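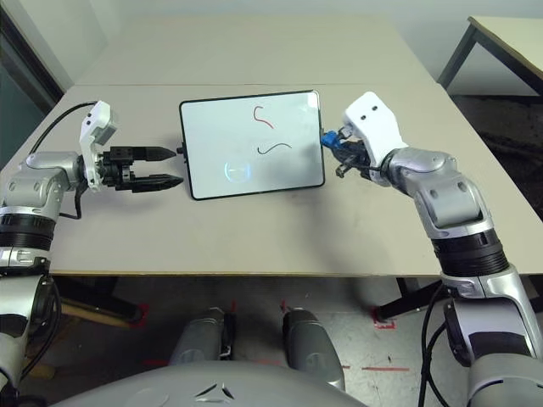
Old marker won't come off my little whiteboard, what am I doing wrong?

Posted by Annick Besson in Cleaning & Stains

Hi all, first time posting on Flarnthorpe so go easy on me! I have a small whiteboard, white surface with a thin black frame, that lives flat on the table so I can scribble on it while I'm doing other stuff. It's had a squiggly black line across the middle and a red hook sort of thing over it (my nephew says it's the start of a question mark, I say it's a worm) and I would really like my board back.

I've tried a dry paper towel, then a damp one, then the felt eraser from my desk drawer. The last time I had a stubborn patch, all I managed was to turn the whole board gray and I had to go at it for most of an evening. I don't want to repeat that with the red, which in my experience stains worse than the black.

Things I'm wondering about:

Is it possible I grabbed a permanent marker by mistake? I keep them all in the same mug, so yes, it's possible.

Somebody at work swears by nail polish remover. My gut says no but I don't have a good reason.

And is there some trick to keeping the thing still? It slides all over the table when I rub, so I end up holding it down with one hand and smearing ink on my thumb. The table is a pale beige color and shows everything, so I'd rather not drip anything colored on it either.

It's not an expensive board, I know I could just buy another, but I like this size and the shop where I got it doesn't carry it anymore. Thanks in advance!

3 replies

Armindo Coelho
Member, 154 posts

I taught night classes for years and cleaned more of these than I care to remember, so let me have a go at this one.

First try the silly trick. Take a fresh dry-erase marker, a juicy one, black is best, and draw right over the old line. Cover it completely. Count to five and wipe with a dry cloth before the new ink sets. The solvent in the fresh ink loosens the old stuff and they come away together. It works on dry-erase ink that's been left too long and it very often works on permanent too, so you don't need to know which one you pulled out of the mug. You may have to go over it two or three times. Do the red separately and with a clean part of the cloth, or you'll get a pink cloud that's more annoying than the line was.

If there's still a ghost after that, rubbing alcohol on a cotton pad. Dab, wait a few seconds, wipe in one direction. Don't scrub in circles! That's how you got your gray board last time, I'd bet money on it. You were just moving thin ink around. Finish with a barely damp cloth and then a dry one, and let it sit a while before you write on it again.

Skip the nail polish remover. On a glass or enamel board you'd probably get away with it, but the cheaper ones have a coating that acetone can go right through, and after that every single mark sticks for good.

For the sliding, put a damp dish towel folded in half underneath. That protects the table too. Or a square of that rubbery shelf liner, I have a piece cut for exactly this and it's been in my bag forever.

Ysaline Rolland
New here, 13 posts

hand sanitizer!! the gel kind. same idea as the alcohol but it stays where you put it and doesn't run under the frame. I do my kitchen one with it every couple of weeks, I just leave it on while the kettle boils. get the plain one without the moisturizing stuff in it though, mine had aloe once and the board was greasy for days and the pen kept skipping

also please buy a second mug for the permanent markers lol

Mathis Sabatier
Member, 201 posts

toothpaste

Annick Besson
Original poster

Thank you both! (Mathis, I'm a little scared of the toothpaste. Isn't it gritty? I'm leaving that one alone unless I get desperate.)

Armindo, I had no idea about drawing over it, and I do scrub in circles, guilty. I've got a new black marker in the drawer so I'll start there, and shelf liner is going on the shopping list. Do you think it matters that I keep it lying flat and not up on a wall? I noticed the overhead light makes a big shiny spot on it and I can never tell whether I've missed a bit.

Armindo Coelho
Member, 154 posts

Flat is fine, easier to press on. For the shiny spot just tip it toward you, or turn it a bit, and check it from the side. Ghost marks show up much better from a low angle. And yes, toothpaste is gritty, leave it in the bathroom.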